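Section 5. Recording a set of sorting episodes on the Drosham bench

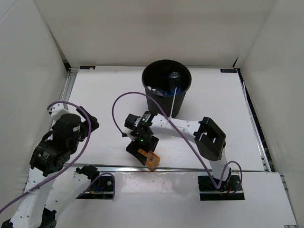

Figure 5-1. Bin task on the two-arm bench, pill bottle at the right gripper.

By now you should have both arms powered, homed and talking to the Ondorano recorder (if not, go back to Section 3, there's no rush). In this section you'll record the demonstrations that the Stetsiuk method learns from. It's a pleasant afternoon's work once you get into the rhythm of it, and most people find that their second batch goes far more smoothly than their first.

A word on the method before you start. Stetsiuk training works from short episodes, each with one object and one destination, and it compares episodes in which the same object begins at different places and angles. In our own trials at Brollesport, a policy trained on tidy, nearly identical starts did beautifully on those starts and fell apart on anything else. When we went back and let the objects lie every which way, the results held up much better. So please be generous with your variety! A bottle lying at a slant near the front rail is a perfectly good start, and so is one standing up in the middle of the board.

Before you record

1. Put the bin near the back edge of the board, where the right arm can get to it comfortably. Small differences from batch to batch are welcome, but leave it alone within a batch.

2. Decide what is already in the bin. Figure 5-1 has a drink can standing in it along with a few other things. We like to record some batches with a bin that's partly filled and others with a bare one, and to write down which is which in the batch notes.

3. Check the cable on each arm. It should have enough slack to follow the wrist through its whole reach, and the zip tie should hold it to the long link without pinching. Move each arm by hand through a slow, full swing and watch the loops as you go.

4. Park the left arm over its own side of the board with the gripper open. It stays there for the one-arm task, though its joint positions are still recorded.

Note: Leave the left arm switched on even though it has nothing to do. The recorder expects two streams and will quietly discard an episode if one is missing – we lost most of a morning to this once and would love to spare you the same.

Recording an episode

5. Place the object on the board and take your hands out of the enclosure.

6. Press Start on the recorder and wait for the tone.

7. Bring the right gripper down over the object with the leader handle. Go slowly over the last little stretch. The method pays close attention to the moments just before contact, and a hurried approach gives it very little to learn from.

8. Close the gripper, lift straight up until you're clear of the bin's rim, move across, and let go over the opening.

9. Return the arm to its rest position and press Stop. An episode should run no longer than 15 seconds. If yours are creeping past that, you may be correcting your aim too much on the way down, and a few practice runs without recording usually sort it out.

10. Repeat for 12 episodes, changing the start each time, and then save the batch.

Caution: Never reach in to straighten an object while an episode is running. The arms follow the leader handles without any delay and they don't know your hand is there. Press Stop first, every time.

Caution: Objects that lie close to the front rail call for a shallow approach. If the fingers press down on the rail, the wrist motors will strain and may shut themselves off. Should that happen, support the arm with one hand, switch it off at the base, and let it rest for five minutes before homing it again.

If you drop something

Drops are fine, and we'd like you to keep them. Finish the episode if you can pick the object up again, and mark it "recovered" in the list. If it has rolled out of reach, press Stop and mark it "failed." The training script leaves failed episodes out by default, but recovered ones go in with the rest – in our August trials they were among the most useful material we had. Try to get three or so recovered episodes into every batch if they come naturally, but please don't drop things on purpose, as staged fumbles look quite different to the model.

When your batches are saved, go on to Section 6, Checking and trimming episodes.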